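Apuntes de la asignatura «Música independiente y distribución», unidad 4. October 26 no hay clase; el material se repasa en casa.

# Cómo una banda pequeña publica un disco

## 4.1 El caso de partida

Trabajamos con Simora, un trío de guitarra, bajo y batería formado en Ronda. Su primer disco, *Baxter*, tiene 5 canciones y se grabó en un local de ensayo durante el mes de enero. La banda no tenía sello ni representante. Imprimió 2000 copias en CD, que para un grupo sin gira es una cantidad muy alta, y vendió 1116. Las demás siguen en cajas.

La pregunta de la unidad es sencilla: ¿en qué momento conviene fabricar un objeto y en qué momento basta con el archivo digital?

## 4.2 Tres derechos que se confunden

- **Derecho de autor:** pertenece a quien compone la música y escribe la letra.
- **Derecho del productor:** recae sobre la grabación, también llamada «máster». Lo tiene quien toma la iniciativa de grabar y asume la responsabilidad.
- **Derecho del intérprete:** corresponde a quien toca o canta, aunque no haya compuesto nada.

En *Baxter* el batería fue sustituido en dos temas por un músico invitado. No se firmó ningún papel con él. Este error es muy frecuente y se corrige con una autorización escrita antes de publicar – después suele ser más difícil.
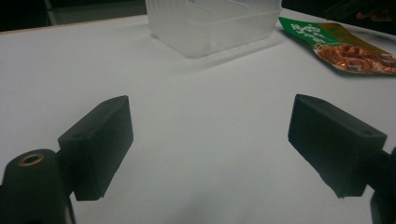
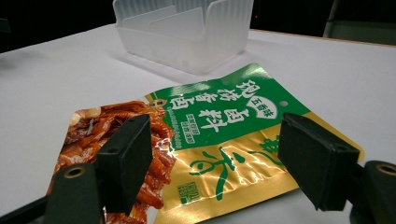
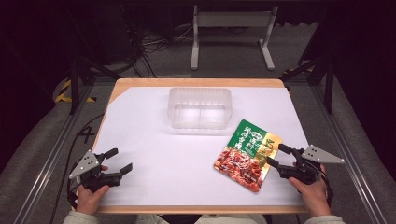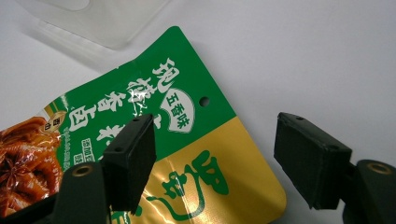 ## 4.3 Precio y canales

Simora vendió el disco por tres vías: en los conciertos, en su página y en la tienda Sukard, que aceptó ejemplares en depósito. Depósito quiere decir que la tienda paga solamente lo que vende y devuelve el resto. Es importante anotar cuántas copias se entregan y en qué fecha se hace el recuento.

La versión digital salió el mismo día y sumó 3385 descargas, casi todas gratuitas, con la opción de pagar la cantidad que cada uno quisiera. Los oyentes dejaban su correo para descargar, y esta lista de direcciones fue después muy útil para anunciar el segundo disco.

Conviene distinguir entre ingreso bruto y neto. Del bruto se restan la fabricación, la comisión del canal, los envíos y los impuestos. Muchos grupos olvidan los envíos, que en un disco barato pueden comerse buena parte de la ganancia.

## 4.4 Ejercicio para la próxima sesión

1. Elegir una banda local con al menos un disco autoeditado.
2. Identificar quién tiene cada uno de los derechos del apartado 4.2. Si la información no aparece en los créditos, indicarlo así.
3. Proponer una tirada para su próximo disco y justificarla en media página.

Se entrega en papel o por correo. Los grupos de dos personas son posibles, pero cada una debe redactar su propia justificación del punto 3.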